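Table polish: is it worth the money?
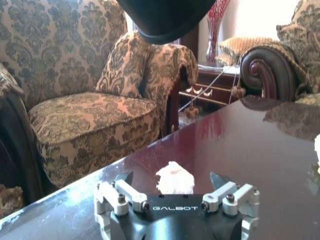

Will a bottle of polish get scratches out of a glossy wooden table?

Mostly it won't. Polish fills the very finest marks for a while and adds shine to whatever is already shiny, so a scratch you can feel with a fingernail will still be there when the cloth goes back in the cupboard.

We ask because three readers wrote in after the October issue, all with dark, shiny living room tables, and all wanting to know which of the "restoring" products we would buy. Our short reply was none of them yet. The longer reply follows, and it will disappoint anybody hoping for a shopping list.

Start with what the marks are. A dark red-brown top with a high gloss is about the least forgiving surface you can put in a room where people sit down with plates and cups. Every fine scratch catches the light. On a pale, dull table the same scratches would go unnoticed for years. So before you spend anything, look at the table from where you normally sit, with the lamps as you normally have them. If the marks only show when you crouch at the end of it with the curtains open, you may not have a problem worth solving.

Pale, cloudy patches are another matter. They tend to turn up along the edge people use most. The usual advice is that a white mark means damp has got into the finish, and sometimes it does, but a patch of very fine scuffing can look much the same. So can a build-up of old polish, and we suspect this is more common than the makers of polish would like to say. Wipe a small area with a cloth wrung out in warm water and a drop of washing-up liquid, then dry it straight away. If the haze thins, you were looking at residue and you can carry on gently. If nothing changes, stop there and leave the bottle on the shelf.

Now the products. The Clelta cream promises a "like new" top in 15 minutes. We tried it on an old side table and the shine was certainly there that evening. Two days later the scratches had come back into view, and the surface showed fingerprints more readily than before. The Donen wax sticks are a better idea, being meant for single deep scratches, but you have to match the colour, and the darkest red in the box was still too brown for our table. One stick, one scratch, a good deal of rubbing. For a top covered in fine marks from end to end you would be at it all weekend.

As for home remedies, we are not convinced by the walnut, the olive oil or the mayonnaise. Oil darkens a scratch for a bit, then it collects dust. Toothpaste is an abrasive and will happily give you a dull ring where you had a white one.

A word on tissues too, as most of us grab one when something drips. They are fine for soaking up a spill if you press and lift. Scrubbing with a dry one is a poor habit on gloss, especially if there are crumbs or grit underneath, and a screwed-up used one should go in the bin before it sticks to something. A soft cotton cloth, slightly damp, does nearly everything a table needs from week to week.

What about having it refinished? The Cortés workshop quoted us 600 for stripping and re-lacquering a low table, collection not included. It may well be money well spent on a piece you love. On an ordinary table bought second-hand it would pay for several replacements, and the new gloss would begin picking up scratches the first time somebody slid a bowl across it.

We would sooner put the money towards felt pads under ornaments and a couple of decent mats. The Flallanska cork-backed ones have stayed flat so far, though the printed side is already fading. A runner down the middle hides a surprising amount as well, provided you shake it out now and then, or the grit trapped underneath will do its own damage.

If you have had a lasting result from any polish, write and tell us, but please wait a month after using it first. Photographs taken the same afternoon don't count. Letters for the next issue should reach us by 20 April 2020.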